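Sestska Table Surface – Care and Set-up Guide
Section 4: First oiling and daily care

4.1 Before you start

Read this section to the end before you open the oil. The surface needs to rest for one night after the work, so please plan for it. The best temperature in the room is the one you normally live with. Do not oil in direct sun.

You will need:
Kernden surface oil, one can of 200 ml
2 cotton cloths without color
A soft brush
Rubber gloves

Note: The order number of the oil is 2,053. The older oil with number 326 is for outdoor furniture only and must not be used on a table where people eat.
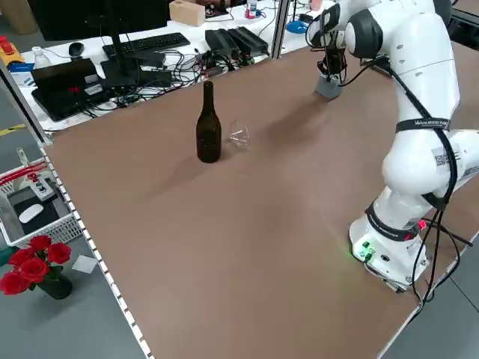 4.2 Oiling the surface

1. Remove the dust with the soft brush. Always brush in one direction.
2. Wipe the surface with a damp cloth and let it dry fully.
3. Shake the can well. Pour a small quantity on the first cloth – never directly on the table.
4. Spread the oil in long, even movements, from one short side to the other.
5. Wait until the oil stops looking shiny. Then take away the rest with the second cloth.
6. Leave the table until the next morning. Do not put a tablecloth on it during this time.

Caution: Cloths with oil can start to burn by themselves. Put them in water directly after use, then lay them flat outside to dry before you throw them away.

4.3 Bottles, glasses and small marks

A bottle or a glass may stand on the surface during a meal. If it is wet at the bottom, use a coaster. Wipe spilled wine, coffee or vinegar at once. For a mark which stays, rub a little oil on it with a cloth and look again the next day. If you still see it, repeat steps 1 to 6 for the whole surface. A repair of only one spot will often show.
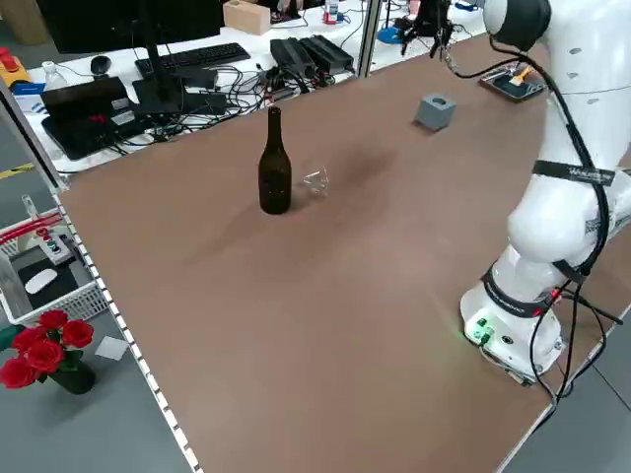 Fig. 4-2. Bottle and small glass on a brown tabletop.

Caution: Do not use the Casado cleaning spray on oiled surfaces. It removes the oil and the color becomes uneven.

4.4 If you need help

Write to Parveen Rind at the Sodetti service desk. Please give the order number of your table and say which oil was used before.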